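Features > Working Lives > Interviews

14 comments | Share

The laundry at the end of Gosling Street

She has run the laundry in Rendcombe for 30 years, and when I come in out of the rain she is already talking, partly to me and partly to a bag of restaurant aprons she isn't happy about. There's a stool for visitors. I am told to sit on it and keep my wet coat off the folding.

"My mother wanted me to be a dental assistant," she says. "I did the course and everything. Then my aunt hurt her back in September and asked if I could mind the shop for two weeks, and, well, you can see how that went."

The shop has changed its name along the way (the older customers still call it Toneck's, after the dry cleaner that had the building before), but the hours haven't moved, and neither has the bell on the door, which sticks. She opens before the bakery does. By midmorning she has usually finished the hotel sheets and started on what she calls the family bags, the ones she likes best.

"You get to know people by their washing, and I don't mean that in a nosy way," she says. "A new baby, you know right off. Somebody starts a job and there's suddenly five white shirts. And when a husband dies the bag gets small. I never say anything, but I might put a little extra care in the folding that week."

I ask what people get wrong at home, and she puts down the apron to give the question her full attention.

"Too much soap! Everybody. They pour it in like gravy. Then the towels come out stiff and they think, oh, more soap. Use half of what you're using, and if you don't like it, come and complain to me."
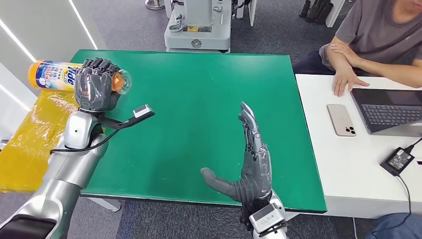
Photo: Prostimura

She isn't loyal to any one detergent and gets a bit impatient when customers ask for her secret. Grease wants time, she says, and blood wants cold water, and red wine mostly wants you to stop rubbing it. A christening gown once took her 2 days of soaking, with a fresh basin each morning, and she talks about it the way other people talk about a good vacation.

She'll be 55 this spring. Her knees would like her to slow down, and a cousin keeps mentioning Florida. For now she has agreed to close early on the afternoons when the hotel doesn't send anything over.

"I tried it last month," she says, picking up the apron again. "I went home and ironed the curtains."

Shared 30 times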